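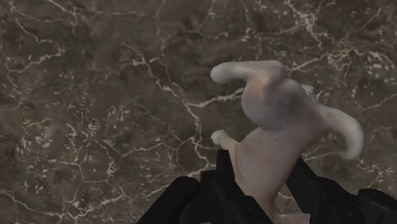

Shelf clearing, simulation notes, December

Sunday, 9:40. Office is quiet, so I write this properly before I forget the settings.

Task is the same as last week: take small decorative things from a flat surface, so that the surface can be wiped, and put them back after. Annick calls it "the dusting problem". For a person it is the most boring chore in the house. For us it is still the hard one, because the ornaments have no good side to hold.

The figurine is my favorite bad object. I don't know what animal it should be. Negin says elephant, Lionel says it is no animal at all. For the grasp only the shape matters: the lower trunk gets narrow going down, and higher up you have the bulge and the thick limbs, one of them curled like a hook. So I bring the two fingers to the low part, one on each side. The small projection with the round knob on the left is directly over one fingertip, and this I don't like. If the approach is a little too high, the finger will touch it.

Settings for today:
Surface: dark brown marble with pale veins
Trials: 600, random start pose
Closing force: low, same as for the cups
Wipe step: skipped, only lift and replace

Result, 14:15. 547 of 600 lifted and replaced. The remaining 53 I sorted by hand, which took all my lunch time. Most are rotation: the object turns between the fingers during the lift and comes back leaning. The others are contact with the knob, as I was afraid. I found 5 where the planner chose to hold the hook instead. It did lift, but I would not let it do this with something of my grandmother.

The veins gave less trouble than I expected. Sumeya had warned me that the segmentation can take a bright vein for an edge of the object, and I checked 50 of the masks with this in mind. Two were wrong, both in the place where a vein disappears behind the body. I send them to her.

Is it ready for a real shelf? My opinion is no. The number looks nice, but 53 bad ones in 600 is too many broken ornaments for any family, and the simulated figurine doesn't break. Also a real shelf has ten things standing close together, and here the gripper has all the space it wants. Ebony asked if we can show it to the Idonel people as "dusting". I prefer that we say "lift and replace of single objects" — it is less pretty but it is true.

For next run:
1. Lower the approach height by a small step and look only at the knob contacts.
2. Forbid grasps on the hook (ask Lionel where the mask goes in the config).
3. Try softer finger pads in the contact model. Annick has the values from the Sabatier tests.
4. Add a second object near the first one.

I left the log in the shared folder, under "shelf". Please don't rename it, the plot script looks for this word.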